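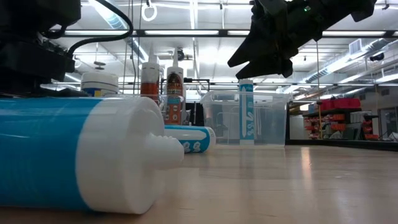 *Sealants and adhesives on the table, with the clear bin to the right.*

# tomoler-sealants

Stock list and sorting notes for the caulk, sealant and glue kept at the Araya workshop. The list is one CSV file, `stock.csv`. The rest of this README says what the columns mean and how things should go back after use.

The list is looked after by Abrehet Wubshet. Tsion Chala wrote the sorting notes and does most of the Wednesday check.

## What is covered

- Gun cartridges, full or part used
- Squeeze tubes with a screw-on or push-on nozzle
- Tubs of filler and ready-mixed paste
- Spare nozzles and caps, only if they are bagged and labelled

Paint, solvents and expanding foam are in the `tomoler-paint` list. Tape is not listed anywhere at present.

## Files

| File | Contents |
|---|---|
| `stock.csv` | One row per container |
| `retired.csv` | Rows moved out of stock when a container is thrown away |
| `colours.md` | Colour names we use for cured sealant, with the supplier's name next to each |

## Columns in `stock.csv`

| Column | Meaning |
|---|---|
| `code` | Stock code, written on the container in marker. Codes start at 2000. |
| `form` | `cartridge`, `tube` or `tub` |
| `type` | `silicone`, `acrylic`, `hybrid`, `grab`, `wood`, `filler` |
| `colour` | Colour when cured, taken from `colours.md` |
| `opened` | `y` or `n` |
| `opened_month` | Month only, e.g. `June`. Blank if unopened. |
| `place` | `bin`, `shelf` or `out` |
| `note` | Free text. Keep it short. |

`type` comes from the small print on the back of the label. Please don't fill it in from the colour of the packaging. Several of the blue-and-white ones look alike from across the room and they are not all the same stuff. The same goes for the orange labels.

If the label is too dirty to read, leave `type` blank and write `label unreadable` in the note.

## Sorting

1. Clear the table and put everything out on it. Large cartridges can lie on their sides. Tubes stand up with the nozzle at the top.
2. Check each container for a code. If it has none, give it the next free one and add a row.
3. Check the cap. A part-used cartridge with no cap gets one from the spares bag, or a screw in the end of the nozzle.
4. Squeeze the tubes gently. Anything hard all the way down goes to `retired.csv`.
5. Blue-and-white tubes go in the clear bin, upright, labels facing out.
6. Orange-label tubes go on the shelf together, nozzles up.
7. Tubs go at the left end of the shelf with the lids pressed down.
8. Large cartridges go on the lower shelf, lying down, nozzles all pointing the same way.
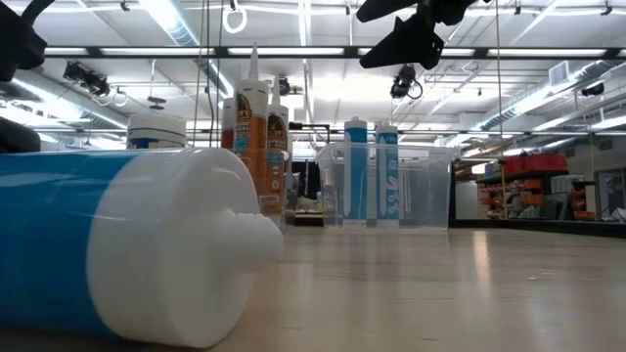
*Two blue-and-white tubes stood in the bin; the orange-label ones grouped behind the large cartridge.*

Tubes are taller than the bin. This is fine. Don't lay them flat to get a lid on, there isn't a lid.

Put the bin down before filling it. It is light and tips over if you drop a full tube against one side while holding it by the rim.

## Opened containers

Write the month on the container when you cut the nozzle, and put the same month in the list. We used to record the full date but half of them were guesses, so Abrehet changed the column to month only.

Opened acrylic is checked every Wednesday. Opened silicone is checked when somebody wants to use it. Wood glue is kept off the lower shelf in winter.

Cut the nozzle to the smallest bead you need. It can be cut back later.

## Known problems

- Some early rows have `form` set to `tube` for what are plainly cartridges. They are being corrected as the containers come up.
- Code 2000 was used twice. The filler tub keeps it. The other container was thrown away and its row in `retired.csv` has the note `duplicate code`.
- `place` is often wrong. If the list says `bin` and it isn't in the bin, look on the windowsill.
- Cartridges left in a gun don't show up as missing. Look in the gun first.
- The Sevis and Fomix whites are both down as `white` in `colours.md`. They don't match once cured. Use one or the other along a single joint until the names are split.

## Changing the list

Edit `stock.csv` directly and keep the rows in code order. Don't reuse a code after a container has been retired. New values for `type` need to be agreed with Abrehet first, as the reorder sheet reads that column and ignores anything it doesn't recognise.

Questions about where things go: Tsion.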